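Keeping cheap phones in use for longer: speaker notes
Kibet Waweru, Saturday, 2:15 pm, small hall

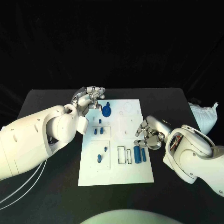
Start with the repair desk figures. We took in 1,612 phones at the Zuststead desk, nearly all of them entry-level Android handsets. Ask the room who has a phone older than three years. Wait for hands.

What came in, by fault:
Battery: 401
Charging port: 281
Water: 37
The rest were mostly screens, plus full storage that the owner took for a broken phone.

Say clearly that these are faults as we logged them, and one phone gets one entry. Niall Tennant asked about this last time.

Batteries first. On the Wullivier handsets the back cover still comes off with a fingernail, and the swap is done while the customer waits. The Moltitz ones are glued. Heat mat, thin pick, go slowly on the side with the volume keys because the ribbon cable runs close to the edge. Don't get into glue brands here, it eats up ten minutes.

Charging ports. Many of them only needed lint picked out. Use a wooden toothpick, phone switched off. If the cable still wobbles after that, the port needs replacing.

Storage. Budget phones with 16 GB fill up with chat videos. Show the menu path on my own phone. Mention that moving photos to a card doesn't move the apps.

Software updates. Two years of patches is common at this price, sometimes less. Tell people to check before they buy. Rhona MacKinnon has the handout with the dates by model, copies at the door.

Skip the parts pricing section if we're past 2:40.

Questions. Callum Kinnear will take the ones on data recovery. Baird session starts in here at 3, so unplug the laptop and leave the adapter on the lectern.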